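Shared Workrooms Need Steady Funding

Public debate about libraries tends to settle on books and opening hours. The shared workroom, where residents may repair a lamp or sort a box of parts, receives far less attention. The Trusska district opened two such rooms in April, and the early demand suggests that the service belongs in the permanent budget.

The case rests on cost. A household that needs a drill for one afternoon should not have to buy one. At Penach, a yearly pass is priced at 60 crowns, and more than 100 residents have taken one. Few local services reach new users at so modest a price.
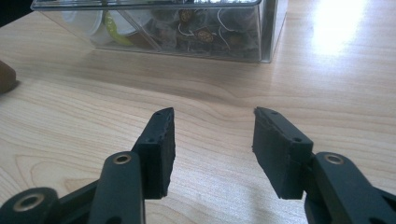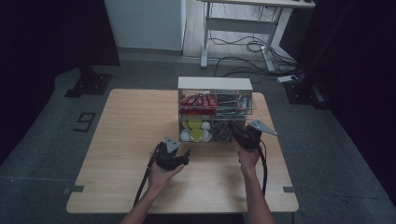 Light wooden tabletops are a plain and practical choice for shared work.

Opponents argue that commercial providers such as Primik already meet this need. Their rooms serve paying trades well, but they close in the evening and require a contract of 3 months. A retired tenant or a student will seldom sign one.

Grants are a poor substitute for a budget line. They pay for furniture and an opening ceremony, then lapse when staff wages and replacement parts fall due. The Alaoui branch lost its sewing room in this manner, and its members were offered no other place to go.

The district should fund both rooms for a full term and publish their accounts each year. Residents can then judge the expense for themselves.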